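Section 6. Starting a shift with the table arm (Flundport site)

Rev. 16th November. Changes from Gayan Siriwardena, send fixes to him.

Read this even if you ran the old hand-sort line. Your job now: set the table, watch, step in. The arm does the picking. You still sign the sheet.

6.1 Before you start

1. Log in at the Borerach panel. Own badge, no sharing.
2. Load the table layout in the simulator first. Always.
3. Open the gripper all the way.
4. Check the wrist view. Both fingertips should show, with clear tabletop between them.

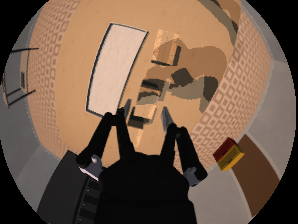
Fig. 6-4. Wrist view in the simulator, fingers open over the table. White board at upper left, items to the right of it.

5. View looks bent and round at the edges. Normal for this lens setting, dont adjust it.
6. Press RUN SIM. Let it finish all 20 picks.
7. Any missed pick, write it down and call the cell lead. No misses, switch to LIVE.

CAUTION: Hands off the table in LIVE. Stop button first, then reach.

6.2 During the shift

1. One operator per arm. Swap every 4 hours.
2. Fault 876 = lost grip. Stop, clear the item, reset, restart from step 3.
3. Same fault twice, leave it stopped and call Natnael Mersha.

NOTE: Pick counts from the arm are not used to score operators. Agreed in May. If a supervisor asks you to "keep up with" the arm, tell Gayan.

NOTE: Former sorters get paid training time for this secton. Book it under Shawky, not under breaks.

6.3 End of shift

Arm to park, badge out, sheet in the tray. Tell the next person what stopped and when.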